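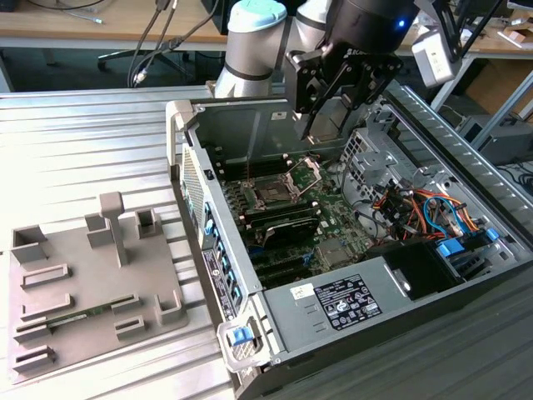

第七章 “能用多久”是怎样算出来的

本章内容
7.1 一个数字的来路
7.2 平均值掩盖了什么
7.3 保修期不等于寿命
7.4 折旧、修理费和“该换了”
7.5 用户评价能当证据吗

前面几章讨论价格时，我们一直把一件耐用品当作买来就能用、用完就报废的东西，中间那段时间只用一个符号t带过。这样处理，公式好看，可惜t恰恰是买卖双方最说不清的量。洗衣机、电脑、热水器、电动自行车，标签上写着容量、功率、能效等级，这些大体可以当场测量。寿命没有办法当场测量。买的人只能听卖的人讲，而卖的人多数时候也只是在转述一份实验报告的摘要。

本章的态度先交代清楚：凡是写成“使用寿命若干年”的句子，在弄明白它的测试条件、样本和失效定义之前，一律当作广告处理。这个态度听起来有些刻薄，学完本章的读者可以自己判断它是否过分。编者教这门课的经验是，学生起初觉得过分，做完第一次作业以后就不大提意见了。

7.1 一个数字的来路

先看一份常见的产品说明。Meltia牌的一款电脑电源，包装背面印着“平均无故障时间两万小时”。两万小时折合成日历时间，连续通电要两年多；按每天开机几个小时算，可以拖到十年以上。很多人读到这里，就把它理解成“这只电源能用十年以上”。

这个理解错在哪里，要看数字是怎么得出来的。说明书附录里有一行小字：取1000只样品，每只通电40小时，其间有2只失效。把所有样品的通电时间加起来，一共四万小时；四万除以二，得两万小时。

算术没有错。问题在于，这次试验里没有任何一只电源工作超过40小时。它告诉我们，在刚出厂的头40小时里，这批样品很少坏。至于第四十一小时会怎样，第五千小时会怎样，电容什么时候老化，风扇轴承什么时候磨损，试验一个字也没有回答。从“头40小时很少坏”推到“两万小时坏一次”，中间垫着一个假设：失效率从头到尾不变。

失效率恒定的假设在数学上叫指数分布，优点是计算方便，缺点是带着机械磨损和材料老化的东西几乎都不服从它。真实产品的失效率常被画成一条两头高、中间低的曲线，俗称浴盆曲线。开头那段高，来自装配缺陷；中间那段平，来自偶发故障；后面那段再升高，来自老化。只测开头，或者先把有装配缺陷的挑出去再测，都能得到漂亮的数字，而买主最关心的后面那段始终是空白。

浴盆曲线本身也不必全信。它是教科书里（包括本书）流传最广的一张图，流传得广，一部分原因是它容易画。有些产品根本看不出平底，有些产品的前段根本不高。遇到有人用它解释某一类产品，仍然应当问一句：画曲线的数据在哪里？

再说失效的定义。同一份附录规定，“输出电压为零”才算失效。噪声变大、电压偏移、偶尔重启，都不计入。对实验室来说，这样定义省事，判断起来没有争议；对半夜赶作业时电脑突然重启的人来说，那只电源早就坏了。读寿命数字时，失效定义往往比数字本身更要紧，而它通常印得最小，或者干脆不印。

7.2 平均值掩盖了什么

假定我们运气好，拿到了一份真正做到底的试验，样品全部用到坏为止。得到的平均寿命是否就可以放心使用？

仍然不行。平均寿命八年，可以是大多数样品都在七到九年之间坏掉，也可以是一半在头一年就坏、另一半用了十五年。两种情形的平均数一样，对买主却是两种完全不同的商品。前一种可以安排预算，后一种近似于抽签。厂家宣传时只给平均数，不给分布，我们没有理由默认是前一种。

还有一类偏差更隐蔽。Larus热水器曾在宣传册里列出“仍在使用中的老用户”，个个用了十几年。册子里的用户大概都是真的，麻烦在于，热水器第三年就漏水的用户不会出现在“仍在使用中”的名单里，他们已经换了别的牌子。只看留下来的，结论必然偏向耐用。统计上叫幸存者偏差，日常生活中更常见的说法是“以前的东西质量好”。祖父母家那台还能转的旧电扇，背后有多少台早已进了废品站，我们看不到，也就不去想。

请注意，指出幸存者偏差，并不能反过来证明以前的东西质量差。它只说明这条证据不能用。怀疑一个论据和接受相反的结论是两件事，初学者容易把它们混在一起，写作业时尤其如此。

7.3 保修期不等于寿命

有人主张，既然寿命数字靠不住，不如看保修期：厂家肯保多久，说明它心里有数。这个主张比看广告高明一些，因为保修要花真金白银，空话不用。经济学把这种要付出代价的表态称为信号。

信号有多可靠，取决于代价有多大。Idahosa牌洗衣机对电机保修十年，对整机保修一年。电机本来就是洗衣机里不容易坏的部分，给它十年，代价很小；容易坏的是排水泵、门锁和控制板，它们都在整机那一年里。门店的海报上，“十年”两个字占了半张纸。

再看条款。上门费由谁出，运费由谁出，配件停产了怎么办，“人为损坏”由谁认定，每一项都可以把保修的实际价值削掉一截。编者见过一份条款，要求用户保留原包装箱。一只洗衣机的包装箱在普通住宅里放十年，恐怕比洗衣机本身还难保存。

保修期还受竞争影响。同行都保三年，一家厂只保一年就很难卖，于是它也写三年，把预计的维修开支加进售价。这时保修期反映的是行业惯例，从中读不出这家厂的产品究竟如何。把不同国家、不同渠道的同一型号拿来比较，常会发现保修期长短不一，而机器是同一条生产线上下来的。 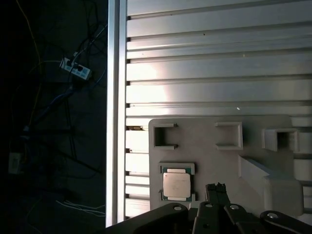 延长保修值得买吗？

多数情况下不值得，除非这笔意外的修理费会让家里周转不开。延长保修是一份保险，保费里除了预期的修理开支，还有销售提成、管理费用和利润，平均起来买的人总要付得比拿回的多。修理费自己承担得起的人，把同样的钱存着更划算；承担不起的人，可以考虑购买，但应先查清它和厂家原有的保修、和法律规定的责任有没有重叠。

上面的回答也有一个前提，就是买卖双方对故障概率知道得差不多。如果买主打算把家用机器放到小店里从早用到晚，他对故障概率的了解就超过了卖方，延长保修对他可能合算。卖方当然也想到了这一层，所以条款里通常有一句“仅限家庭使用”。第九章讲逆向选择时还要回到这个例子。

7.4 折旧、修理费和“该换了”

产品坏了以后，修还是换，坊间有一条流传很广的规则：修理费超过新品价格的一半，就换新的。规则简单好记，出处不明。

把它拆开来看。设一台旧电脑更换主要部件需要600元，性能相近的新机要1000元。按一半规则，应当换新。然而规则没有问三个问题：修好之后还能用多久，新机又能用多久，旧机里的资料和软件迁移要花多少工夫。假如修好后可用三年，新机可用五年，那么修理每年花200元，新机每年也花200元，两者打平；再把重装软件的时间算进去，修理反而占先。假如修好后只能再用一年，换新就便宜得多。一半规则给出的答案有时对，有时错，对的时候也只是碰巧。

读者大概已经发现，上面的比较又用到了“还能用多久”，而本章前三节刚刚说过这个量很难知道。确实如此。能做的是把它当作一个不确定的量，分别代入乐观和悲观的数值，看结论会不会翻转。代入一年和三年，结论翻转了，说明决策的关键就在这里，值得花时间去打听；如果怎么代入结论都不变，就不必为它费神。这种做法叫敏感性分析，第八章有完整的步骤。

至于会计上的折旧年限，更不能当作寿命。会计准则和税法规定年限，目的是把成本分摊到各期，让不同单位的账目可以比较。某类设备按三年提完折旧，账面上只剩残值，机器照样开着。反过来，账面上还值不少钱的设备，也可能早就闲在库房里。单位申请更新设备时喜欢写“已超过折旧年限”，审批的人应当知道，这句话对设备的实际状况什么也没有说。

维修店的意见同样要掂量。店里说“修不值当了”，可能出自经验，也可能因为卖新机利润更高；店里说“还能修”，可能出于好意，也可能因为这个月活少。动机不能推翻一个判断，只提醒我们去要依据：坏的是哪个部件，怎么查出来的，换下来的旧件能不能带走。

7.5 用户评价能当证据吗

网上购物平台的评价数量很大，看起来正好弥补实验室样本的不足。在判断寿命这件事上，它们的用处比想象的小。

绝大多数评价写于收货后的几天之内，评的是包装、物流和第一印象。“用了三天，非常耐用”这样的句子，任何一个热销品的页面上都找得到。追加评价时间跨度长一些，可是愿意隔一年回来写字的人，不是十分满意就是十分恼火，中间的大多数不说话。再加上型号频繁更换，等到长期评价积累起来，那个型号已经不卖了，新型号沿用旧名称，里面的部件换没换，页面上不写。

Rirnen是一个登记家用电器故障的网站，它的做法稍好：请用户在购买时登记，之后每年十月发一次问卷，不论坏没坏都请回答。这样至少把“没坏的人”也纳入了分母。它的弱点在于，肯登记的人多半本来就爱惜东西，回答率又逐年下降，几年后剩下的样本与当初登记的已经很不一样。网站首页给出的故障率精确到小数点后一位，这一位小数没有多少意义。

编者仍然建议读者参考这类数据，用法是比较同一调查里的不同品牌，少去相信单个品牌的绝对数值。样本的偏差如果对各品牌大致相同，相减时会抵消一部分。偏差是否真的相同，没有人替我们保证，所以差距很小的两个品牌应当看作没有差别。

下一节从一份完整的试验报告开始，逐项说明样本数、试验时间、加速条件和失效定义应当怎样查找。请事先准备一份自己家中任意电器的说明书，纸质的或者从厂家网站下载的都可以，读到相应的地方时拿出来对照。找不到的项目，在页边记下“未说明”。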